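Search articles Enter keyword Go

In Praise of the Small Stove

I have owned real stoves that gave me less pleasure than the play kitchen at Nimri, the family center on the edge of Vulurstead. I go there in the afternoons, and I will say it plainly: a good toy stove is one of the best things you can put in a room where children are. Better than a train table. Better than most things with a screen!

What wins me over is that it takes cooking seriously. There are grates on the burners and knobs you can get your fingers around, three of them, and a long handle on the oven door. The counter is light wood with the grain showing. And the pot is stainless steel, with a rolled rim like the one in my own cupboard.
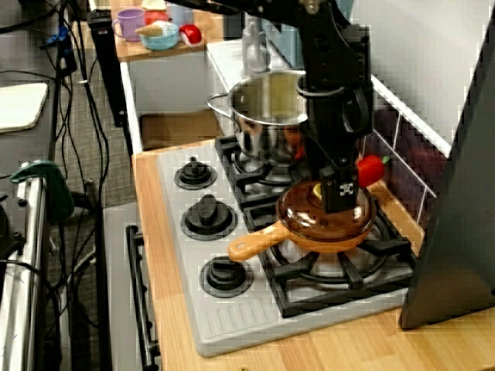 Rirarari, May 2025, Issue 8, p. 235

I know the case against all this. Plenty of parents want plain blocks, on the theory that a block can be a pot or a boat or a phone, while a pot can only be a pot. I held that view for a good two years. Then I watched a pot become a drum, a hat, a bath for a plastic horse and the place where soup is kept for sick bears, all before snack time. Children don't get stuck on what a thing is. Adults do that.

Then there's the lid. Oh, I love a lid! Give a child a pan with a see-through one and you've handed over suspense. Something is under there, it's nearly ready, no peeking (everyone peeks). The orange pan at Nimri has a brownish lid you can see light through, and I'd trade a whole bin of plastic groceries for it.

Groceries are where play kitchens usually go wrong, in my opinion. The catalog from Paltetach shows shelves heaped with them, and the result at home is a floor covered in tiny waffles. Two pans and one red pepper will do for a long lunch. Leave the pepper by the back of the stove and somebody will find a use for it.
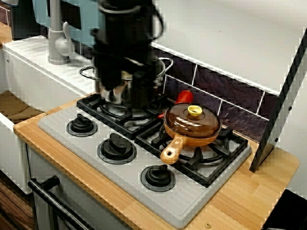 Lunch at Nimri: pot at the back, pan in front, pepper within reach.

And please, spend a little on the wall. Dark purple tile with white grout makes a corner feel like a kitchen, one where somebody might be about to call you to the table. My own kitchen has beige paint. I've started pricing tile.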